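From the allotments: the rook question

Spring must be on its way, as the annual row about the rooks has begun. Plot 18 wants them gone. Plot 3 feeds them toast. Giang Ung, who has the plot in between and would like to grow peas in peace, has asked me to print something even-handed, so I shall try.

The case against is well known. They pull up onion sets, look at them and leave them lying on the path. Last May they had almost all of Esmaeil's broad beans, and he still brings it up at the tap. 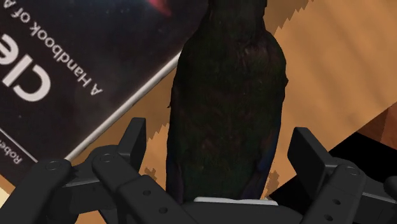 The case for is that they also eat leatherjackets and wireworms, which do far more harm and have no friends on either side. They are also up at five, so anyone hoping to beat them to the seedbed is welcome to try.

Netting remains the sensible answer. We have 20 metres left in the shed, first come, first served, and please peg it tight so that nothing gets tangled. Old CDs on string are allowed, though last year the birds seemed to enjoy the Travis album.

Khoa Lò has offered to build a scarecrow. The last one was mistaken for the chairman and got two complaints about the water butts. Offers of old trousers to Khoa, please, clean if possible.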